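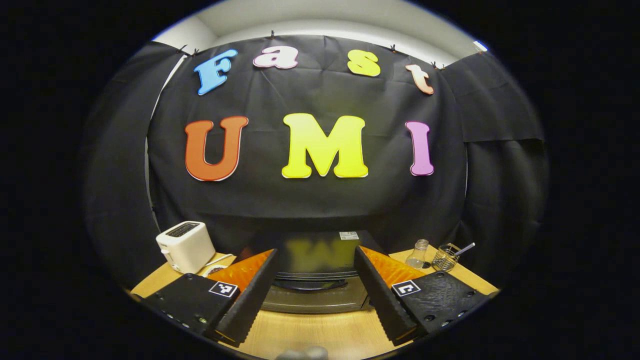 Home | Celebrities | Events | Visits | Contact

By Ketsara Boonyarit, May

Email this | Print this page

I have loved Waraporn Rungrueang ever since her first little part in the Skosau comedies, so when the Intarasuk studio announced an open day with her as the guest, I was in line before 9 in the morning (my feet have still not forgiven me!). My cousin Kanokwan came along and brought the sandwiches.

They took us through in groups of 34, first to the costume rooms, where the coat from "Okier" hangs in a glass case. It is much smaller than it looks on screen — she must be tiny, I thought, and when she walked in later, she was. Our guide, Kamlesh Katiyar, told us the embroidery on it took seven weeks, and that the studio keeps 1,573 costumes in all, most of them in boxes upstairs. 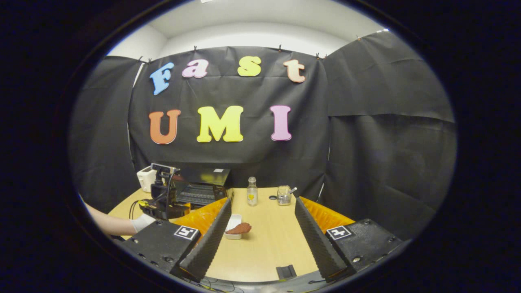

After lunch came the talk. Waraporn sat on the edge of the stage with a cup of tea and spoke for nearly an hour about making "Beva" with the director Charalambos Tzavaras, who asked for the kitchen quarrel again and again until well past midnight. She still has the shoes. She also signed my old program and asked how to spell my name, and I was so flustered that I got it wrong myself — twice!

Tickets for the autumn open day go on sale at the studio gift shop, and Kanokwan has already promised to make the sandwiches again.

Print this page | Email to a friend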